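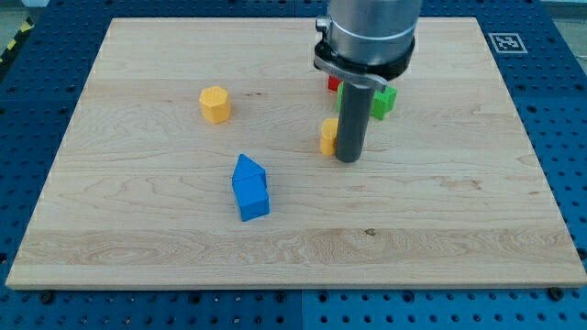

Acta de la reunión de taller

Miércoles, agosto. Redacta: la secretaría del taller Landholm
Tiempo de lectura: 2 minutos

Se abre la sesión a la hora prevista, con el retraso habitual. Asisten todos los que no tenían excusa.

1. Acta anterior. Se aprueba sin leerla, según costumbre.

2. El tablero de arce. Se acuerda que se queda donde está, encima de la mesa azul perforada. La propuesta de barnizarlo vuelve a decaer: a la mitad de los presentes le gusta la veta tal cual y la otra mitad no quiere esperar a que seque. Queda prohibido usarlo como posavasos. Se pide que conste en acta por segunda vez.

3. Los bloques. Verde, rojo y amarillo anaranjado siguen en uso. Se debate durante más tiempo del razonable si el cilindro es amarillo o naranja. Se vota y hay empate. En el inventario figurará como «el cilindro». Los juegos de recambio se piden a Tiwari, que esta vez promete mandarlos con todas las piezas.

4. Presupuesto. Quedan 2450 euros hasta fin de año. Skallholm ha enviado oferta por un segundo tablero, también de arce, con 3 semanas de plazo. Se acepta el precio y se duda del plazo.

5. Cinta del suelo. La amarilla y negra está gastada. Flotargate suministra rollos, pero solo en cajas cuyo contenido nos duraría hasta la jubilación. Se comprarán 2 rollos en la ferretería.

6. Agujeros de la mesa. Siguen tragándose tornillos y migas. Se recuerda que en la mesa no se come. Alguien pregunta entonces de dónde salen las migas. No hay respuesta.

7. Ruegos y preguntas. Se ruega devolver la llave Allen pequeña. Se pregunta quién la tiene.

Se levanta la sesión a las 12.40. Próxima reunión, cuando llegue el tablero.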